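Tableware Sorting and Nesting Assistant (casual, 9-month term)
Indetti Reusables, Fasotgate depot

Applications are open for a casual position in the tableware handling area at our Fasotgate depot. The role covers sorting, nesting and table layout of reusable plastic cups, bowls and plates, together with the written records that go with each task. It suits a person who is comfortable with repetitive bench work and can follow a numbered procedure without shortcuts.

Indetti supplies coloured plastic tableware on a hire-and-return basis to schools, holiday programs and community kitchens. The depot holds 3000 pieces in circulation. Returned stock is sorted by shape, then by size, and nested for storage. Colour is recorded but does not determine the stack, so a bright pink bowl may sit over light green and red-orange ones as long as the diameters run in order from the base up.
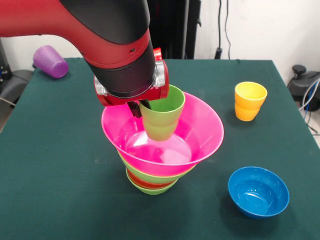
Tableware Handling, Depot Operations

The position reports to the shift lead for Tableware Handling. Work is done standing, at cloth-covered tables. Reasonable adjustments, including a seated bench, can be arranged on request.

Duties
Sort returned cups, bowls and plates into the categories in the Grarano stock register.
Nest bowls with the widest at the top and check that each stack stands level.
Nest cups in pairs where the sizes allow, and keep unmatched cups upright on the table.
Lay out mixed sets for checking against the order sheet. A set may combine a large plate, a bowl and several cups in different colours.
Set aside pieces with specks, scratches or discolouration for a second wash or for disposal.
Enter counts and rejects in the register before the end of each shift.

The expected rate after training is 400 pieces per shift. Peak periods, chiefly February, may require 500. Rates are reviewed per shift and not per hour.

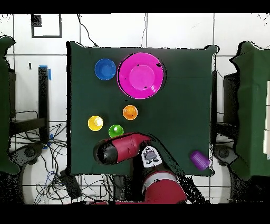
Selection criteria
Essential:
Ability to distinguish similar colours under indoor lighting, in particular orange from red-orange and magenta from purple.
Accurate manual counting and legible data entry.
Ability to stand for extended periods and to lift stacked tubs to bench height.
Current right to work in Australia.

Desirable:
Experience in warehousing, commercial kitchens or hire equipment.
Familiarity with Björklund label printers.

Hours and conditions
Shifts start at 7.30 am and finish at 3.30 pm, with an unpaid lunch break. Rostering is issued a fortnight ahead. Casual loading applies. Enclosed footwear is required on the depot floor - aprons and gloves are supplied. On-site parking is limited and bicycle storage is available at the rear entrance.

How to apply
Submit a resume and a one-page response to the essential criteria through the careers form, quoting "Tableware Handling". Shortlisted applicants will be invited to a practical bench exercise of sorting and nesting a mixed tub. The exercise is paid at the casual rate. Applications received without a response to the criteria will not be assessed.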